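A Morning at the Boersma Panel Plant

Our firm has been hanging Boersma panels on buildings for years without any of us having seen one made, so when the open day invitation came round in January I put my name down before anyone else could. It promised a full tour of the cladding line, a look at the Havetti project in production, and lunch. I am an estimator. I don't get out much.
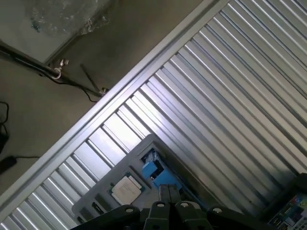 The drive took longer than it should have, mostly thanks to a detour around a bridge that is being replaced by people who had clearly gone to somebody else's open day. I got there at 8:40 and was given a hard hat, a pair of safety glasses that fit over my own glasses in theory, and a folder with a map in it. The map showed the plant as it will look after the next expansion. This made it hard to find the restroom.

We started in a meeting room with the Havetti presentation. If you haven't followed it, Havetti is the mixed-use block going up on the old cannery site: 362 apartments over two floors of shops, with a pedestrian bridge to the parking structure. The renderings show people on the bridge holding coffee and looking at each other with great affection. In my experience people on pedestrian bridges are looking for their car keys, but I understand why you wouldn't put that in a brochure.

Boersma has the contract for the bridge cladding and the whole south face of the tower. The south face curves, a bit, in a way the architect calls gentle. The production manager called it something else, then remembered there were guests. Because of the curve, the panels come in 9 different profiles, and several of them look identical until you try to hang one where another should go. Each has a code on the back. Once the panel is up, of course, the back is the one part you can't see.

Then the floor. We were split into groups, and I was in the one that got the retired fabricator as a guide, which was luck. He walked backwards the whole way and never hit anything. The sheet comes in flat at the east door, goes through cutting and routing, gets folded, and comes out at the west door looking like a tray for a very large cake. Between the two is the folding station, where I could happily have spent the day. The operator told us the machine had been set up for Havetti over a long weekend and that he hadn't touched the settings since, out of superstition.

I asked about tolerances, as one does. The answer was fine. It was also delivered next to a compressor, so I'm going partly by the man's expression.

The finishing area was the bit most of the architects had come for. The Havetti color is a kind of warm gray that went through 6 rounds of samples before everyone signed off, and the rejected ones are hung on the wall by the paint booth like family portraits. I defy anyone to tell numbers two and four apart. Two of the architects in our group could, and said so at some length, though they disagreed about which was better.

Lunch was in the canteen, and I'll be fair, it was excellent. There was a hot sandwich I have thought about since. I sat with some people from Zoltetti, who are doing the glazing on the same tower, and heard a good deal about the joint between their work and Boersma's. Both firms have drawn this joint. The drawings are both very nice. They are going to have a meeting.

The afternoon was shorter. We saw the yard, where finished panels wait on racks for the truck, and the loading plan, which is more interesting than it sounds if you've ever had the panel you need arrive under 40 you don't. Boersma now loads in reverse order of installation, floor by floor. I wrote that down and underlined it. One of our own suppliers could stand to hear about it, and will.

There was a question session at the end. Someone asked about delivery dates for the bridge and was told they were on schedule. Someone else asked which schedule. It was the liveliest exchange of the day and I was sorry when they moved on to parking.

The gift bag had a tape measure, a pen, and a corner sample of the Havetti panel, which is now on my desk holding down invoices. Practical details for anyone thinking of going next time: it's free, you register through the Boersma sales office, and closed-toe shoes are required. The bag comes at the end, so don't sneak out early. Rorari is running something similar at its anchor plant in the spring, and I have already asked whether they do lunch.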